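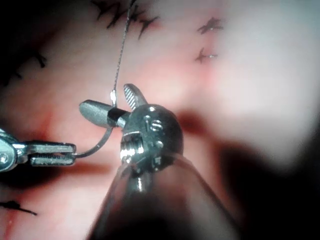
[Prática de sutura] Lista Kerkaron

Quinta-feira, 20h30, pela coordenação da lista

Re: pontos simples e a agulha que foge

Queridos colegas da lista, que bom ver tanta gente escrevendo depois do encontro de Jimcombe! Respondo com atraso (peço desculpa, foi uma semana comprida) à mensagem que trago aqui citada:

> Olá a todos. Treino em casa 30 minutos por dia e ainda
> me atrapalho na hora de pegar a agulha. Ela gira, eu solto,
> pego de novo, e o tecido é que sofre. Também deixo as
> pontas do fio compridas demais. Alguém tem um conselho?

Pois tenho, e sofri bastante com a mesma coisa. Antes de entrar no tecido, pare um instante e olhe a agulha: a curva deve estar virada para onde você quer que ela passe, com a ponta já perto da borda do corte. Se estiver torta, corrija ali mesmo, com calma, sem tentar consertar no meio do caminho. 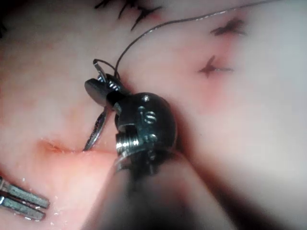

Em que parte da agulha devo segurar?

Entre o meio e o terço final, mais para o lado do fio. Evite a ponta, que perde o corte, e a junção com o fio, que é frágil.

Quanto às pontas, corte todas logo depois do nó, ponto por ponto. Uma fileira terminada, com as pontinhas aparadas, deixa ver bem o espaçamento antes de a gente se meter no corte seguinte, e eu gosto muito de deixar os pontos antigos no mesmo bloco para comparar.
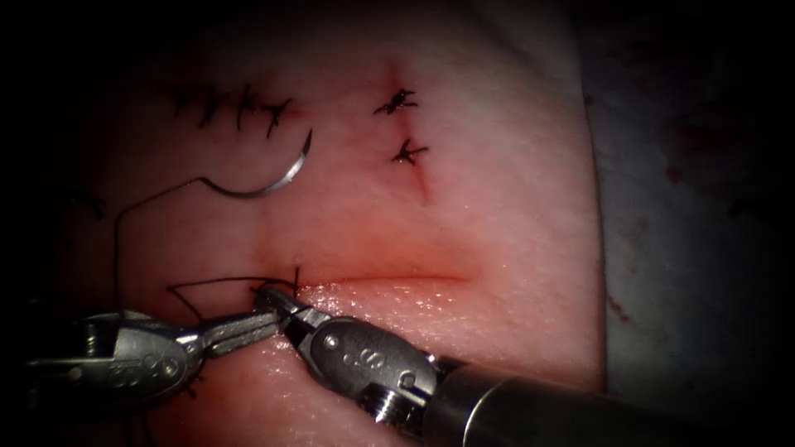
Sobre a ordem dos cortes

Em Arkau costumávamos fechar primeiro o corte mais fácil para a nossa mão e só depois mudar de direção. Um corte vertical e outro horizontal no mesmo bloco já ensinam muito, porque o punho tem de se acomodar de novo, e é aí que aparecem os vícios da gente. 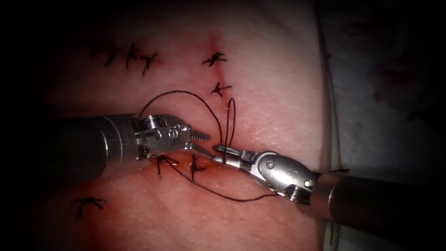

E não tenha pressa de trocar de bloco! Enquanto houver espaço entre um corte e outro, ele serve. Conte depois como foi, que a gente lê tudo com carinho.

Um abraço grande

Mensagens recentes
- Fio 2-0 para quem está começando
- Encontro Dinu: ainda há 20 vagas
- Como guardar os blocos de treino

Contato: coordenação da lista Kerkaron, caixa postal 238 | Voltar ao topo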